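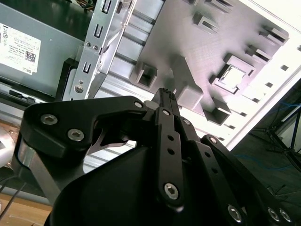

A desktop computer with its case open.

About Gradley Sports Collectibles

Gradley buys, sells and consigns game-worn jerseys, signed equipment, ticket stubs, programs and team-issued clothing. We work out of one building in Gurkeslow and sell through our own site, by mail order and at two shows a year. We are a small company and we handle every piece in-house, from the day it is checked in to the day it ships.

How we started

The business began as a table at weekend card shows, selling mostly hockey programs and minor league baseball caps. The cards were what everybody else had, so we stayed away from them. Over time people began bringing us larger items: equipment bags from a closed arena, a rack of warm-up jackets, a box of signed pucks in a basement that had flooded once already. Selling those properly meant learning how they were made, who issued them and what the tags should look like. That work became the company.

In the early years everything was written down in spiral notebooks. We still have them. They are scanned now, and we still go back to them when a piece we sold long ago comes around again, which happens more often than you might think.

What we handle

Most of our stock is jerseys. We carry game-worn, team-issued, pro cut and authentic retail jerseys from the four major North American leagues, and a growing number from college programs and defunct leagues. These are different things and we label them separately. A jersey made to a player's measurements may never have been handed to that player, and we won't call it issued unless there is paperwork or a tag that supports it.

We also carry bats, sticks, helmets, gloves, shoes, signed balls and pucks, stadium seats, locker nameplates and printed material such as media guides and schedules. There are 3000 items in our catalog at present. Printed material is the cheapest way to start collecting and we keep a good selection of it, with plenty of pieces under the price of a new ball cap.

We do not deal in trading cards, coins, stamps or game tickets for events that haven't been played yet. We also do not buy championship rings from anyone but the original recipient or the estate.

The Krawczyk collection

The largest purchase we have made was the Krawczyk collection, which came to us as a single lot of 878 pieces. It was put together over a lifetime and covers mainly hockey and football, with a strong run of practice jerseys that were never meant to leave the locker room. A good part of it came with the original team letters and mailing envelopes. Those stay with the item they belong to and are included in the sale.

We have been releasing the collection in groups. Pieces from it are marked "Krawczyk" in the listing and carry a numbered tag tied to the hem or handle. When a piece is sold the tag goes with it. We ask buyers to keep the tag attached, but of course that is up to them.

How we look at a piece

Every item gets checked in, measured, photographed and compared with known examples. For jerseys we look at the manufacturer's tag, the size and year tag, the fabric, the lettering, the stitching behind the numbers, and wear in the places where wear ought to be. Repairs are noted. So are stains, pulls, holes, faded ink, missing buttons and any alteration we can find, including ones that were done by the team.

For autographs, we compare against our own file of signatures and then send out anything over $600 for a second opinion from an outside examiner. The examiner's letter comes with the piece. If the opinion comes back against us, the item goes back to the consignor and is not listed.

We use four condition terms: unused, light wear, moderate wear and heavy wear. Heavy wear is no fault in a game-worn piece. Some collectors want nothing else, and a helmet with paint transfer on it will often bring more than a clean one. We leave it to you to decide how much it matters.

Kandent

Kandent is our records system. Each item gets a Kandent number when it comes in the door, and the record under that number holds the photographs, measurements, condition notes, letters and sale history. If you buy from us, the number is printed on your receipt. Anyone who owns the piece later can write to us with that number and we will send a copy of what we have on file, minus the names and prices, at no charge.

Kandent replaced the notebooks and a set of spreadsheets that only one or two people here could follow. Records from the notebook years have been added where we could match them to an item. Some of those entries are short — a size, a color and a price — and a few have no photograph at all. If you own one of these early pieces, we would be glad to have pictures for the record.

Selling or consigning with us

We buy outright and we take consignments. For a single item, send clear photographs of the front, the back, all tags and any signature, along with whatever you know about where it came from. A plain account of how you got it is more useful to us than a certificate from a company we've never heard of. For a collection, a list is enough to begin with.

An outright purchase is paid by check on the day we agree to a price. On consignment, we set the asking price with you beforehand and pay out after the buyer's return period has closed. We don't charge for photography or storage. If you change your mind before a piece sells, you pay the return shipping and nothing else.

We can't give values over the phone. For insurance or estate purposes we prepare written appraisals for a flat fee, and we don't make an offer on anything we are appraising.

Returns

Items may be returned within 14 days in the condition they were sent. Our guarantee on autographs has no time limit and passes to the next owner as long as the Kandent number can be shown.

Visiting

The showroom in Gurkeslow is open Thursday through Saturday. Other days are by appointment. Only part of the stock is on display, so please send a list of the pieces you want to see before you make the drive and we will have them pulled for you. Parking is behind the building. The showroom will be closed for the first week of May while we are away at a show, and mail orders placed that week will ship when we return.

Page last updated April 14, 2026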